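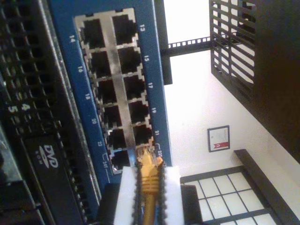

The Last Mile Is a Neighbor

12/26/20
By Drita Georgiev

In November the internet in my building went away for two days, and I learned more about my neighbors than in the six years before. The man upstairs came to ask if it was only him. A student from the ground floor sat on the stairs with her laptop, catching a weak signal from the bakery across the street. I lent my telephone to a woman whose name I did not know, so that she could tell her employer she was not sleeping late.

I live in Gemport, which is not a village. We have a hospital, a court and a port with a new terminal. But when I called the provider, a polite voice in Climville told me that a technician would come when one was available. I asked who the technician was. The voice did not know. It knew my account number very well.

My opinion is simple, and I have held it longer than this bad winter. We should stop treating the connection to our homes as a product that we buy from far away, and start treating it as work that somebody does nearby. A town has people who look after its water pipes, and many residents could tell you where their office is. Who looks after the cable?

In Planmont they have an answer. The town runs a small network of its own, with 204 homes on it, and it pays one full-time person to keep it in order. Her name is Bindu Kandasamy. I spoke with her by phone for an article that I never finished, and I have thought about the conversation often. She told me that most faults are boring. A connector is loose, or a label is wrong and the wrong line gets pulled out. "I can fix it in 14 minutes," she said, "but I have to be in the town." 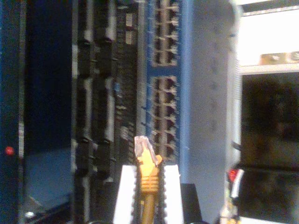 A yellow network cable and its connector, with a blue switch panel behind.

The usual reply is money. A big company can buy equipment cheaper, and it can spread the cost of one expert over many places. This is true, and I do not want to hide it. Planmont households pay a little more each month than I do. There was also a fee of 300 dollars to join, and for some families that was too much, so the town let them pay it slowly. I think the town should have gone further and dropped the fee for them completely.

But the cheap price has its own cost, and we pay it in hours. My cousin, who teaches in Paju, gave her lessons this year from a kitchen with a good line, and she tells me that she stopped thinking about it after the first week. I have not had one week like that. During the two days in November, a child on my floor missed a test. The shop downstairs took only cash. None of this appears on any bill.

I also hear that people do not want the town hall to be in charge of one more thing. I grew up in a country where the office was in charge of everything, telephones included, and my parents waited years for a line. So I understand this fear – maybe better than those who mention it to me. Still, a town council has a door and an election. I can be angry at it in person, in my own language or in my careful English, and in the spring I can vote against it.

Gemport will discuss its next contract with the provider early in the new year. The draft speaks at length about speed. I would like it to contain one short paragraph more, saying that a person trained to repair the network must be employed inside the town limits, and that residents will be given the number of that office. I have sent this sentence to my council member and I am waiting for her reply.

Contact the editors | © 2020, all rights reserved | Back to top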